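Notes from the open day at Esitz, written up from a page and a half of scrawl. The lab is at the Elville end of the industrial estate, a ten-minute walk from the station, and it was signposted badly. I went in the March session, mostly to see the two-arm bench.

The bench is a pair of white arms on a black-draped table, each with a jointed five-figure budget and a humanoid hand. The task in my slot was thin film: hold a clear plastic sheet upright with a lavender balloon hanging beneath it, and bring a cutting tool in from the right. Film is a nasty choice for a demo. It creases, it throws highlights back at the cameras, and it has no fixed shape for a planner to work from. 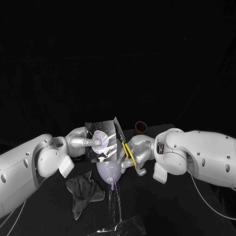
Dunurov wrote in by email to say that film is the easy half, and that the harder thing is two arms sharing a load when neither controller knows what the other is feeling. Fair point. I put a version of it to the staff at the bench and was told that both arms run off one controller at 50 Hz, with the grip loops closed locally in each hand. I didn't get a figure for latency.

What I did get was the training set: 3,000 recorded runs on soft materials, 111 of them on film. That is a thin slice, and they said so. The rest is cloth and bags.

Hand posture was the part I watched most closely. The left index finger goes straight out and presses into the sheet, so the contact is one fingertip on a surface that gives. The right hand wraps its fingers around the yellow grip of the tool and brings the metal end up to the edge of the sheet. Both jobs need force control, and at quite different stiffness.

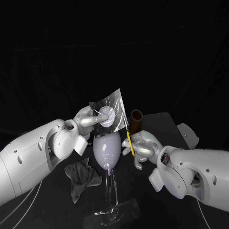
*Photo: Esitz open day, bench two. Reuse with credit.*

Other notes, in no order:

- Wrist wiring is exposed on both arms. I'd want covers before putting them anywhere dusty.
- Sessions were capped at 10 visitors, which kept the sightlines clear.
- The handout lists Alvarado as the supplier of the control software – no version number given.

I asked for failure rates by material and was told they'd be in the next report. If it comes out, I'll add the film numbers to this post.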